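Home > Tips > Clothes and Laundry

Washing pink knitwear without losing the shape

I learned to care for knitted things from my aunt in Urach, and I made many mistakes before that. The fine ribbed ones are the most delicate in my opinion.
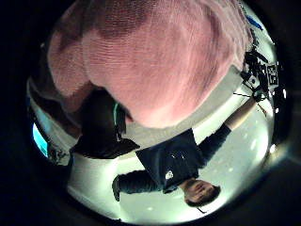
First, turn the piece inside out and look at the label. If the label is gone, wash it as if it was wool. I use a basin with cool water and a small spoon of mild soap, and I leave the knit in it for about 30 minutes. Do not rub. Press it softly with open hands, then change the water 2 times.

Pink color can become gray if you wash it together with dark sleeves or navy tops. I keep a separate bag for dark clothes - it is a small work and it saves a lot of trouble.

For drying, roll the piece in a clean towel and press with your knees. Then open it flat on the floor, over a second towel, and pull the ribs with your fingers until they are straight. Turn it after three hours. Never hang it, the water is heavy and the ribs become long.

Gloves dry better if you put a little paper inside of each finger.

Comments (2)

Patricio Huenchumán: Can I use hair shampoo in place of the soap? I have only this at home.

Macarena Saavedra: Yes Patricio, but very little, and rinse one more time.

Trenwood Home Notes | Contact | Back to top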